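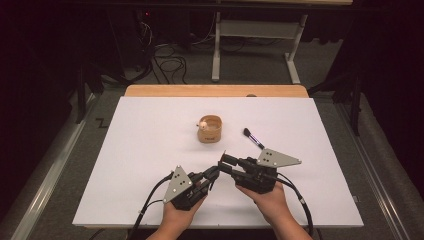

Demoschilder, die auch den dritten Regenguss überleben

Seit April 2023 male ich bei uns im Keller die Schilder für die Tierschutzdemos, und ich liebe es! Eine Rolle Kreppband, ein paar Reste Pappe, laute Musik – mehr braucht ein guter Abend eigentlich nicht. Ein paar Kniffe haben sich dabei bewährt.

Schrift: Buchstaben mindestens 18 Zentimeter hoch, sonst liest das auf der anderen Straßenseite kein Mensch. Erst mit Bleistift vorzeichnen, und zwar von der Mitte nach außen (ich sage nur: »TIERE SIND KEINE WAR« und dann war die Pappe zu Ende).

Farbe: Dunkle Acrylfarbe auf hellem Grund, zwei dünne Schichten. Wasserfarbe verläuft schon beim ersten Nieseln, Filzstift leider auch.

Pappe: Fahrradkartons sind ein Traum! Riesig, stabil, und die Läden geben sie gern ab. Zwei Lagen mit quer verlaufender Wellung verleimen, über Nacht mit Büchern beschweren, die Kanten rundum mit Klebeband einfassen.

Stiel: Papprohre von Teppichrollen sind leicht und splittern nicht. Vorher bitte in den Auflagenbescheid schauen, manche Städte schreiben Länge und Material der Stangen vor. Oben zweimal einschlitzen, Schild hineinschieben, verkleben, fertig.

Lagern: stehend und trocken. Unsere vom September sehen immer noch prächtig aus.

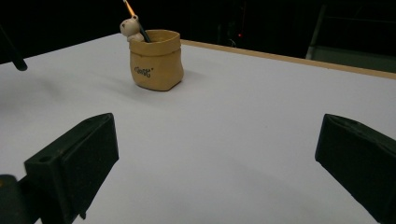
Nayeli Becerra schreibt dazu, sie streiche die fertigen Schilder noch mit verdünntem Holzleim ein, auch an den Schnittkanten. Damit hielten sie bei ihr bis zu 18 Einsätze durch, nur glänzen sie dann ein bisschen, und auf Fotos spiegelt das. Matten Klarlack habe sie auch probiert, der sei ihr aber zu teuer.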